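Numbered, signed and in its box

I bought another limited edition last month, a Zavis clockwork tram in cream and green, and I have been cross with myself ever since. The certificate says it is one of 79. Fine. It doesn't say 79 of what. Turn the sheet over and you find that the blue tram is a separate edition, as is the red one, and so on through 13 colours. They are all the same tram.

Hilwood used to do this with their rabbits. A new ribbon, a new number, and the price went up by a third. I have two of them on the landing and I couldn't tell you which is the rare one without looking at the feet.
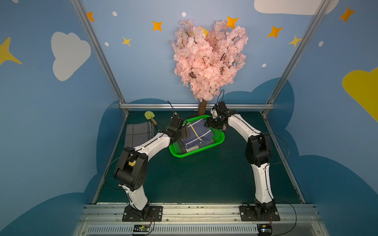

Clerkex replied under my last post that I was being unfair, that small makers have to live, and that a run of 79 in each colour is still tiny next to anything from a proper factory. Granted. I'd still like the total printed on the certificate, in type I can read.

Then there is the box. Sellers will tell you a toy is worth double with its original box, and I've paid that myself for an Eichhorn fire engine. The box was clean, the flaps were crisp and the label looked right. Five months on I saw the same label for sale, new, as a reproduction. Mine may be genuine — I have no way of knowing, and neither did the man who sold it to me, whatever he said about his aunt's attic.
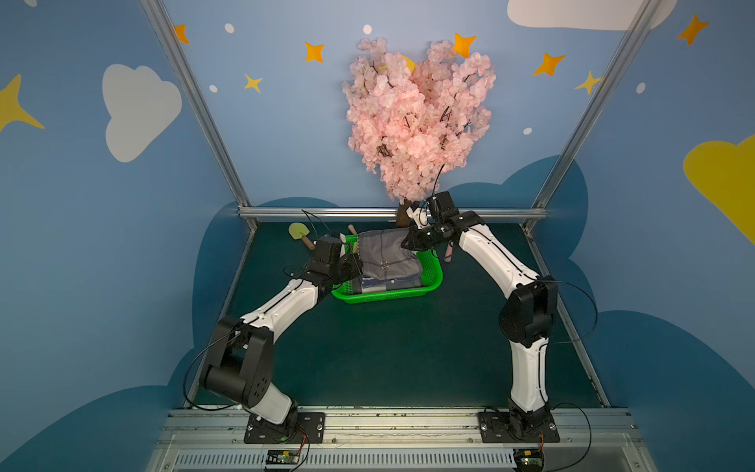
Both arms at the green basket, grey garment on top.

What I do now is dull. I ask for a photograph of the underside, I ask whether the key is the original, and I ignore the word "investment" wherever it turns up. If the answer is vague, I leave it. The tram runs nicely, I'll give it that, although it pulls to the left on carpet and the bell is far too quiet.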